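How to check a "success rate" before you believe it

A lot of manipulation papers report one number: the policy did the task this often. I have read enough of them, and helped write two, to have stopped trusting that number on sight. Most of the time the people involved are careful and the number is still wrong, in the sense that you could not get it again next month in the same room. What follows is the procedure we use at Skonddale to test a claim on a pick-and-place task with a two-arm setup. It is dull work. Budget a week.

You need a trained policy, a work surface you can mark, the objects, and a person scoring who did not train the policy.

Step 1. Write down what success means

Do this before the first run. "Corn in pot" sounds clear until the toy is leaning on the rim, or the gripper is still holding it when time runs out. Our rule says the object must be inside the pot, released, with the arm clear of the rim. Fouad Matar wanted partial credit for a grasp that never reaches the pot. We log those separately and they never go into the headline rate. If a paper gives you a rate with no rule next to it, stop reading at the rate.

Step 2. Tape a grid

Kraft paper and blue painter's tape are good enough. The lines do not have to be perfectly straight, but they must not move between policies, so tape once and leave it. Give every cell a label on a paper map and keep the map by the scoring sheet.

The grid is there to take the choice of start position away from you. Left alone, a tired person puts the object where the robot likes it. I have watched myself do this.

Step 3. Draw the start positions from a list

Generate the list ahead of time: cell, object angle, pot position. We use 200 starts for each policy. The same list goes to every policy you compare, in a shuffled order, and if you skip a start you say so in the write-up. Small objects near a tape line are worth including on purpose. Blue tape is a strong visual cue, and a policy can learn to lean on it.
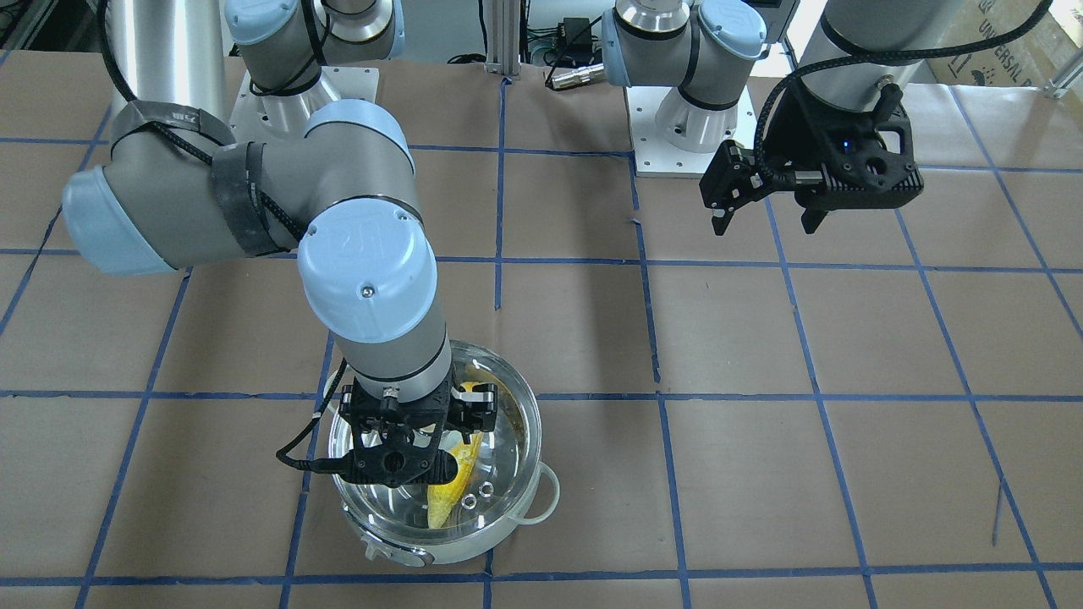
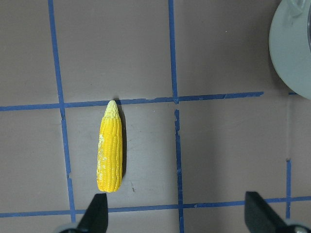 Posted by Valentin Deschamps, 2/24/25
Filed under: Evaluation, Manipulation

Step 4. Look at what each camera gets

Pull stills from the fixed view and the wrist view and go through them side by side. Put a hand over the object in the image and ask what else could tell the policy where to go. With a toy corn cob the color is an obvious candidate. Bright yellow on a dull surface is an easy problem, and a policy that solves it may know nothing about shape.

Look at shadows too. A cob that throws a dark shadow to one side gives the network a second, larger target. Move the lamp and rerun a slice of the list. When we did this with the Chevalier baseline the rate dropped, and the authors' own page does not mention lighting at all.

A clear glass pot is a harder case. You see through it, so whatever is already in there shows up in the image. Decide if the pot starts empty and put that in the rule as well.

Step 5. Run it blind

The scorer should not know which policy is loaded. Name the checkpoints with random strings and have someone else keep the key. Kanokwan Kaewsai keeps ours, and she doesn't give hints. Score from the fixed camera video, then have a second person score the same video. Where the two disagree, report how often. If they disagree a lot, go back to Step 1.

Step 6. Break something small

Pick one change and apply it across the whole list: a different object of the same size, a pot from another shelf, fresh paper. Change one thing at a time. This is the step people drop when the deadline gets close, and it's the one I read first in other people's work.

Our Wiken policy was trained on 1110 demonstrations, and I expected that to buy us something here. It bought us less than I hoped. With 400 demonstrations the rate on the plain list was nearly the same, and both fell when the object changed. I would not call that a result yet. We have done it on one table.

Step 7. Report the ugly version

Give the count of runs along with the rate. Give an interval. Repeat the training with 5 seeds if you can afford it and show all of them, including the bad one. Put the failure videos in the same folder as the good ones and don't trim them.

Common problems

The rate climbs during the day. Somebody is resetting the object more neatly as they get used to the job. Swap the person doing resets and see if it falls back.

The policy fails only in one column of the grid. Check the demonstrations before blaming the network. Ours had almost nothing in the cells on that side.

The two scorers agree perfectly. Ask whether they were sitting together.

Corntin's reset script and the blank scoring sheet are in the Bustmont folder. The sheet has a column for notes, and it should not come back empty.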